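Workshop notebook, Brannigan room
14/07/2021

Stage lighting and sound prep for the October club night. Picking up from where the last entry stopped, with the left speaker stack still buzzing.

Found the buzz. It was a ground loop between the mixer and the Flomico amp rack. They were on separate circuits, one off the stage panel and one off the bar panel. Moved both to the stage panel and the noise floor dropped enough that I could hear the fan in the rack again. Left a tape label on the bar outlet so we don't plug audio in there at load-in. Lights can stay on it.

Subs: ran a slow sweep from the laptop with both on, then one at a time. The right one rattles at the low end, worst near the grille. Took the grille off and the foam behind it has come unglued along the bottom. Stuck it down with contact cement, weighted it and left it. Not retested yet. Whoever is in next, please do the sweep again before putting the grille screws back.

Show file: the Brisum controller lost the patch when I updated it. The fixtures came back in the wrong order, so the front wash answered to the strobe faders. Rebuilt the patch by hand from the paper sheet and saved it under a new name. The old file is still on the stick, don't load it. I also pulled the strobes down to 2 cues. There were too many in the second half of the set and they all read the same from the floor.
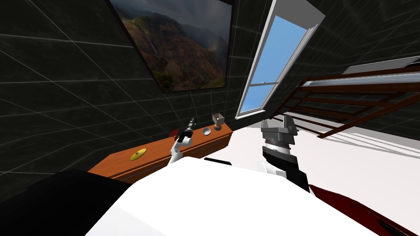 Haze: the machine needs 3 minutes to warm up from cold, longer than the manual says. That matters at doors, so it goes on the opening checklist ahead of the house music. Fluid is low. One jug left on the shelf, plus whatever is in the tank.

Visuals: tried the Fotosar playback software on the back wall. Looping works and the tempo sync holds if the DJ mixer sends clock, but it drifts when I tap it in by hand. After a few songs the cuts land well off the kick. For guest DJs who bring their own mixer we should run the loops free and forget about sync. The fade to black between clips looked fine at full brightness and blotchy when dimmed. I'd keep the projector up and darken the clips.

Capacity and layout: the room is signed off for 700 with the side bar closed off. The promoter's first sheet had the DJ booth on the floor in the round. That takes too much room away from the exits, so I drew it up again with the booth on the stage and a short thrust in front. Sent both drawings over. No answer yet.

Cable: cut and terminated a new run from front of house to the stage. Tested good on all pins. The old one is coiled under the stairs with a knot in it, meaning bad. Do not use it for the monitors again.

To buy: haze fluid, contact cement, gaffer tape (black and white), fuses for the dimmer pack. Spending limit is $400 for this round and the fluid will take a good part of it.

Still open: sub retest, monitor wedges, the dead fixture on the rear truss. I swapped its lead and it made no difference, so it's probably the power supply. It has to come down before I can say.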